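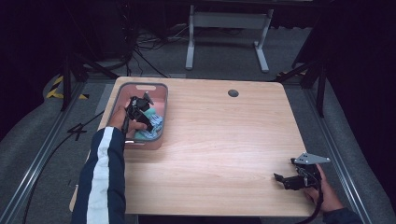
Student robotics club moves its folding project to two-handed recording

The Hanier robotics club has reached the recording stage of its cloth-folding project, with members now working in pairs of hand-held grippers at a wooden table in the club's practice area. Each gripper is cabled and held directly in the hand. The operator picks pieces of cloth out of a plastic basket, lays them on the table, folds them and stacks them. The recorded motions will be used to train a controller for the club's two-arm robot, which it plans to enter in the household tasks class at the Kuren student meet in May.

The club set itself a target of 400 complete recordings before training begins. A recording counts as complete when every piece of cloth has left the basket and the last one has been folded and set down. Recordings in which a piece is dropped on the floor are kept in a separate folder and do not count toward the target.

"The basket is the hard part," said Morven Gourlay, who leads the recording group. "Folding on a flat table is a fairly regular motion once the corners are found. Getting one piece out of a pile without bringing a second one with it is much less regular, and the left hand does most of that work."

Under the current procedure, the basket stands on the left side of the table and the left gripper goes in first. The right gripper stays low near the opposite edge until a piece has been lifted clear, then comes across to take the free corner. Gourlay said the group tried the reverse arrangement early on, with the basket on the right, and found that operators crossed their wrists too often. Crossed wrists can be performed by a person but put the two arms of the robot into collision, so those recordings could not be used.

The cloth is crumpled again by hand before every run. Members first used a fixed sequence, placing the pieces in the basket one at a time in the same order, but the first trained controller did poorly as soon as the order changed. The pieces are now bunched together and dropped in without sorting. Colors are mixed for the same reason.

Ishbel Cruickshank, the faculty adviser, said the approach was chosen mainly on cost and time. Last year the club recorded by steering the robot arms remotely, which tied up the hardware and allowed only one operator to train at a time. With hand-held grippers the arms are not needed during recording, and the mechanical group can keep working on them in the meantime.

"Last year we had a queue for the robot every afternoon," Cruickshank said. "The software students were waiting for the mechanical students and the other way around. I would not claim the new recordings are better in every respect. We lose some information about what the arm itself can reach, and we have to check for that afterward."

The check is done by a program called Plevix, written by second-year student Annag Ogilvie. It replays each recorded path on a model of the two arms and flags any section where a joint would exceed its limit or the arms would come within 14 centimeters of each other above the wrist. Flagged recordings are reviewed by a member, who either trims them or rejects them. Ogilvie said the most common fault is speed. New operators tend to pull the cloth out of the basket faster than the arm can follow – usually in the first half second of the lift – and are asked to repeat the run at a slower pace.

Operators are limited to 2 hours at the table per session. Wilma Kinnear, who keeps the schedule, said the limit was added after the quality of the recordings was compared across longer sessions. Grip position drifted toward the end of each one, and the right hand in particular began to rest on the table edge between moves. Short rests are now taken at fixed points, with recording stopped.

The club has also written a one-page guide for new operators. It covers the height at which the grippers are held, where the cables should hang so that they stay out of the basket, and how far the jaws should open before entering the pile. The guide asks operators to keep both gripper tips in view during the whole run and to avoid leaning over the basket. It will be posted with the club's other notes once the section on cable routing has been revised.

Entries in the household tasks class are scored on a scale of 100, with marks for the number of pieces folded, the squareness of the stack and the time taken. Teams do not see the cloth in advance. The club placed in the lower half of the class last year, when its robot folded well from a flat start but repeatedly failed to separate pieces in the basket. A team from the Þrastardóttir workshop, which trained on a similar hand-held setup, finished ahead of it.

Jean Imrie, captain of this year's team, said the aim is to clear the basket without human help in every scored run. Squareness of the stack will be worked on after that. The first full training run is planned as soon as the recording target is met, and a second set may follow with towels and thicker cloth if the schedule allows.

Students who want to serve as operators can sign up with Kinnear. No programming experience is needed. Training takes one session, and practice runs are held at 4 p.m. in the club's practice area.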